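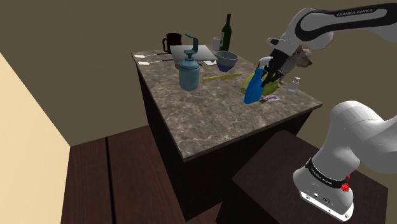
Kutow Bench Arm Build
Progress report to Swanepoel Small Grants, second period
Prepared by Zinhle Botha, Mesbridge Shared Workshop

Status

The build is behind the original schedule by most of a month. Spending is within budget. The simulation side is ahead of the hardware side, and the plan for the next period has been reordered to suit.

Simulation

The kitchen counter environment is now stable enough for daily use. It uses the Franka Emika arm model on a fixed pedestal beside a stone-topped island, with household objects spread over the counter. The Kutow arm will be substituted once its link masses have been measured. Until then the Franka model serves as the reference for controller work.

The spray bottle was chosen as the first grasp target. The fingers close on the neck below the trigger head, and the body hangs underneath. Contact at the neck was unstable in the early builds and the bottle rotated out of the fingers under small lateral loads. Reducing the physics timestep and replacing the single collision hull with a segmented one removed most of this. Of 931 scripted grasp trials run after the change, 73 ended in a drop. Most of the drops occurred with neighbouring objects close to the bottle, where a finger touched something else on approach.

Object colours and wall finishes can now be varied from a configuration file. Lighting is still fixed.

Hardware

The base casting and shoulder housing are machined. The elbow housing was bored oversize on the workshop lathe and has been sleeved with aluminium; runout after sleeving is acceptable. Two of the Plondinen gear reducers arrived with excessive backlash and were returned. Replacements are expected in October. The wrist cannot be assembled before then.

The gripper is printed and fitted to a test stand. The finger pads are cast urethane. The first batch was too hard and slid on glazed surfaces, and a softer grade is curing at the time of writing.

The emergency stop circuit is wired and has been checked by the workshop's electrical supervisor. Motor power will not be applied to the full arm until the polycarbonate guard is bolted down.

Expenditure

Spending to date is $3906, including freight on the returned reducers. The supplier has agreed to credit the freight but the credit has not been received.

Next period

Fit the replacement reducers and assemble the wrist. Measure link masses and centres of gravity, then update the model. Repeat the spray bottle trials with the Kutow arm in simulation before attempting them on the bench. The mug and the bowl will be added as grasp targets if time allows.

No change to the grant amount is requested. An extension of one month to the reporting date is requested to cover the reducer delay.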